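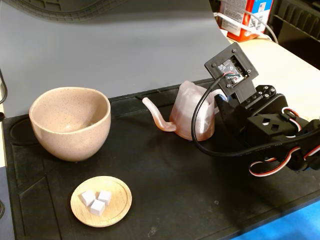
3 min read

Setting up a small tea spot at home

A tea spot doesn't need a whole counter. A mat, a bowl, a kettle and a small plate for sugar will do it, and all of it can live on one shelf between uses. These tips come from seven months of keeping ours on the end of the kitchen counter in a rented apartment in Clellport, where the counter is short and the outlet is in the wrong place.

Start with the mat

Rubber is the easiest material to live with. It stays put when you set something heavy on it, it softens the clatter, and it rinses off in the sink. Black hides tea stains better than any pale color we tried. If your mat has raised ridges or a molded well, go over those with an old toothbrush once a week. A drop of dish soap is enough. Stand the mat on its edge to dry, and wipe the counter underneath before you put it back.

New rubber can smell. Wash it, leave it near an open window for 2 or 3 days, and wash it again. Skip the bleach.

Pick a bowl that is deeper than you think you need

A deep, rounded bowl splashes less than a wide shallow one. Speckled glazes are forgiving about water spots. Before buying, turn the bowl over and feel the foot. If it's rough, rub it lightly with fine wet sandpaper, or it will scratch whatever you set it on when the mat is in the wash.

For brown rings inside the bowl, make a paste of baking soda and water, leave it for a few minutes, and rub with a soft cloth. Steel wool leaves gray marks on a pale glaze that are harder to get off than the tea was. We learned that on a bowl from the Amadi market and it still shows.

Where to put the kettle

Keep the spout over the mat and pointed toward the bowl, with the handle on the side of the hand you pour with. Then you only have to tip it. A gooseneck spout gives a thin, steady stream, but it sticks out and is easy to catch with a sleeve, so leave a clear space around it when you reach for the sugar.

Check what the kettle is made of before anything hot goes in. Many plastics soften well below boiling, and a 3D-printed piece should be kept for display or for watering a houseplant unless whoever made it can tell you the material is safe for food and heat. Fine layer lines also hold on to dirt. Dust them with a dry paintbrush, working along the lines.

The sugar plate

Cubes are less trouble than loose sugar. Put out what you need for one sitting and leave the rest in the jar. A plate with a raised rim keeps them from sliding off, and the low front corner of the mat is a good place for it — close to hand and away from the drips.

Don't soak a wooden plate, and keep it out of the dishwasher. Wipe it with a damp cloth, dry it right away, and rub in a little food-grade mineral oil when the surface starts to look dull.

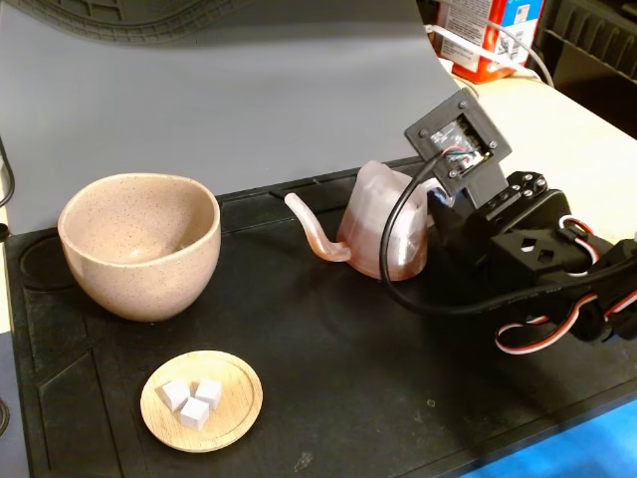 If you have more than one size of bowl, set the big one out first and fit everything else around it. Doing it the other way means moving three things to make room for one.

Putting it away

Empty the kettle completely and store it with the lid off. Bowls can be stacked with a folded paper towel between them. The mat goes flat at the bottom of the shelf. Ours was rolled up in a drawer for most of April and the corners curled; a night under two heavy cookbooks flattened them.

Wednesday is our wash day for the mat, after the trash goes out.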